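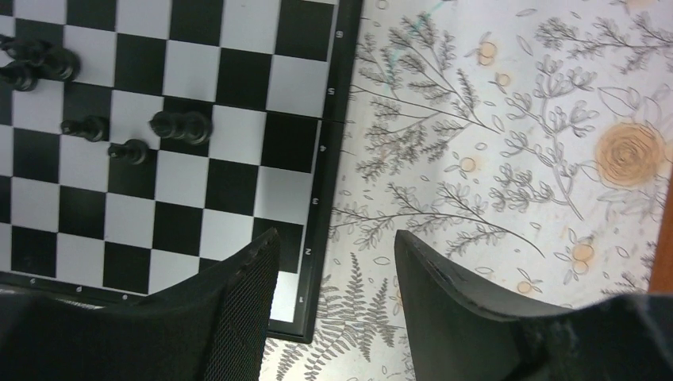 Mireo chess clock review: seven months of club and home use

Reviewed by Vaida Hunt

The Mireo is a digital chess clock sold mainly to clubs and schools. I bought one in May with my own money, after the old analog clock I had used since college stopped keeping time on one side. I have used it since then for casual games at home, evening games at the Zulcombe chess club, and one small weekend tournament. My rating is 1,349, so take this as the view of an ordinary club player. I play a lot of 20-minute games and some longer ones, and I wanted a clock I could set without carrying the manual.

What comes in the box

You get the clock, two AA batteries, a folded instruction sheet and a thin cloth bag with a drawstring. The bag keeps dust off and does nothing else. If the clock is going into a backpack with pieces and a board, wrap it in a sweater. The sheet is printed in small type, and the list of preset time controls is on the back, where it is easy to miss. I photographed the list with my phone the first week and have used the photo ever since.

There is no AC adapter and no rechargeable option. That didn't bother me. Two AA batteries are easy to find and the first pair is still going.

Build and buttons

The body is matte gray plastic with a rubber strip along the bottom. It stays put when you press it, even when the person across from you is in time trouble and hitting it harder than he should. The rocker on top is one long piece that tilts from side to side. It makes a low click. I like this a lot better than the separate push buttons on the Cikeck clocks our club owns, which have to be pressed near the middle or they don't register.

The rocker has a raised edge on the side that is up, so you can tell whose clock is running from the next table. Tolera Gudeta, who directs the club tournaments, pointed that out to me. He walks the room during the last few minutes of a round and said the Mireo was easier to read from a distance than anything else on the tables that night.

The setting buttons are on the front, under the display. There are four: mode, plus, minus and start. They are small and close together. With cold fingers I have hit plus when I meant mode, and the only way back is to cycle through the whole menu again.

The display

The numbers are large and dark. Under overhead lights they are clear from either chair. Next to a window in the afternoon there is some glare, and I ended up turning the clock a little toward the wall. There is no backlight, so it won't work for evening games on the porch unless you have a lamp.

Under an hour the clock shows minutes and seconds. Over an hour it shows hours and minutes with a blinking colon, and you can't change this. For long games I would have liked to see the seconds the whole time. A small flag symbol shows which side ran out first, and it stays on until you reset.

Where to put it

Most home tables are narrower than club tables, and the clock needs its own space beside the board. Measure before you buy a large board. I had to move to a smaller one to fit the clock, a score sheet and a cup of coffee on the same side. A cloth or mat under everything cuts down the noise when the rocker is pressed. On bare wood each press makes a hollow knock that my family could hear in the next room. A patterned cloth is fine as long as it lies flat. Any fold under the clock makes it rock.

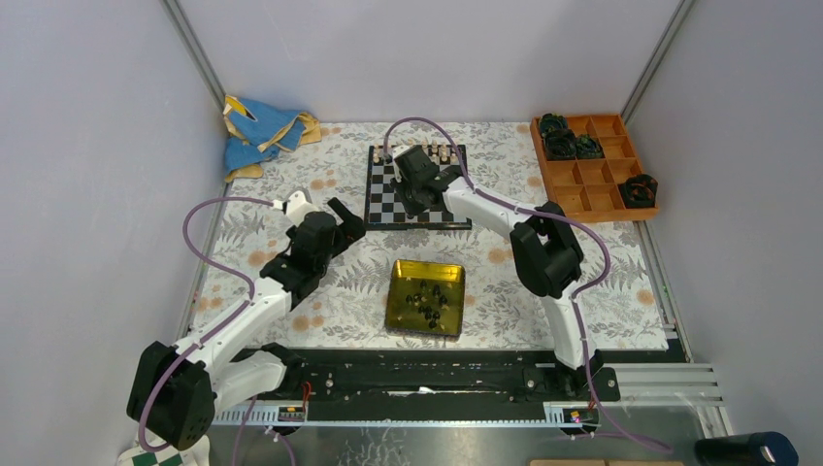
White mat with a fern-leaf print and small peach-orange flowers.

The rubber strip grips cloth well. It also picks up lint, and after a few weeks I had to wipe it with a damp paper towel to get the grip back.

Setting the time

The Mireo has a long list of presets and three slots for your own. Presets cover the usual blitz and rapid controls, with and without increment, and a few with delay. Delay is explained badly in the instructions. If you play under a delay control, set it up at home and watch what the clock does for a few moves before you use it in a rated game. I thought mine was broken for an entire evening. It was set to a delay mode that holds the main time still for the first few seconds, and I had expected those seconds to be added.

Saving your own control takes a bit of patience. You hold mode, pick a slot, then set hours, minutes, seconds and increment for the left side, and then do it all again for the right side. I would have liked a "same for both" option. On the other hand, setting each side separately is useful for odds games. When I play my niece she gets the full 20 minutes and I get a lot less.

The clock remembers the last mode used when you turn it off. It also keeps your saved slots when the batteries come out. I tested this by leaving them out overnight.

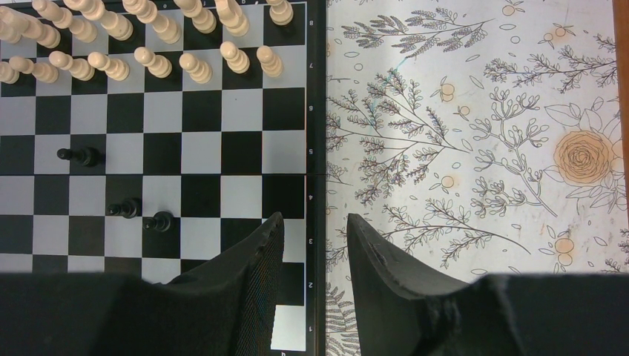
Pausing is simple. Press start once and both sides stop. Press it again and the side that was running picks up where it was. To correct the times in the middle of a game, you pause, hold mode, and change the numbers. Arbiters will want to practice this. Haris Todorova tried it cold during a dispute over an illegal move and needed the sheet to get through it. Once she had done it a couple of times she could manage without help, but the first attempt held up the game and both players were annoyed.

The move counter is off by default. It counts presses, so if someone forgets to press the clock it will be wrong for the rest of the game. I leave it off.

Sound

There is a beep when a side reaches zero. You can turn it off with a switch inside the battery compartment. I don't know why it was put there. You need to take the cover off each time, and at a tournament where beeps are not allowed you have to remember to do it before you leave home. The beep itself is short and not too loud.

Battery life

Mireo claims 260 hours of running time on a pair. I haven't kept a log, so I can't confirm that. The low battery mark has not come on yet. Denise Stockdale at the club bought hers before I bought mine, and she has changed the batteries once. She also reports that the mark comes on well before the clock gets weak, and that she finished a full evening of games after first seeing it.

Using it with beginners

I help a few new players on club nights, and this is where the clock did better than I expected. The rocker is easy to understand. You move, you press down your side, and the other side pops up. With push buttons, beginners tend to press the wrong one or press both.

My advice is to leave the clock off for the first few sessions and work on the board itself. A board with printed letters and numbers helps, and so does a long time limit when you do add the clock. Have them press with the same hand that moved the piece. It is a rule, and it is much easier to learn early than to fix later.

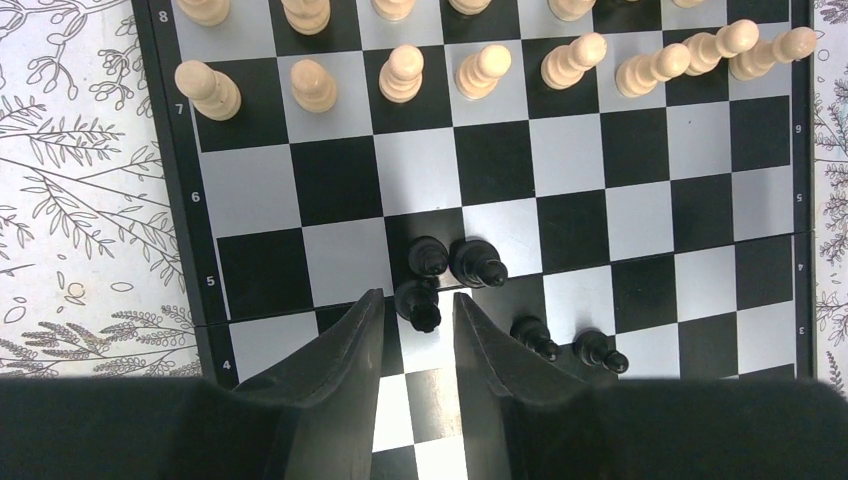

Rank numbers on both sides of the board, with the fold near the boundary between the fourth and fifth ranks.

How it compares

I have used two other clocks enough to compare them.

The Cikeck is cheaper and smaller. It fits in a jacket pocket. Its buttons are worse, its numbers are thinner, and it forgets custom settings when you change the batteries. For casual blitz it is fine, and I would still take one on a trip.

The Hoxha costs a good deal more. It has a backlight, shows seconds at all times and lets you copy one side's setting to the other. Iulian Sârbu let me use his for a month. It is the better clock for serious long games. It is also heavy, and the glossy front shows every fingerprint. For the games I play, the extra features did not make up for the price.

Problems so far

The battery cover is tight and I chipped the corner of it with a coin. It still closes. A thin scratch has appeared on the display, probably from a key in the same bag. I emailed Mireo to ask if the cover could be bought separately. They answered the next morning and said yes, but only as part of a pack with the rubber strip, and shipping costs more than the parts. I left it as it is.

Bottom line

I would buy it again for a club or for regular games at home. The rocker and the large numbers are the main reasons. If you play mostly long games, or play in poor light, look at the Hoxha first. If you only want something for the car, get the Cikeck.

Good: quiet rocker, clear numbers, stays put, keeps saved settings.

Not so good: small setting buttons, sound switch inside the battery compartment, weak instructions on delay, no backlight.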